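The Last Bus to Urkstead

My father left Plancombe in September with one suitcase and a note on the fridge. The note said the boiler man was coming at 4.

I was in the kitchen when the boiler man came. He fixed it and went, and I put the bill in the drawer.

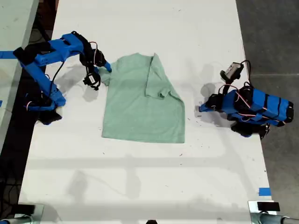
Mum began on his side of the wardrobe that evening. She didn't talk. She laid his pale green t-shirt flat on the long white table, turned one sleeve in across the body and stopped there.

"He'll want this one," she said.

The last bus to Urkstead was the 353. I took the bag down to the stop - it weighed hardly anything - and gave it to the driver, who knew him.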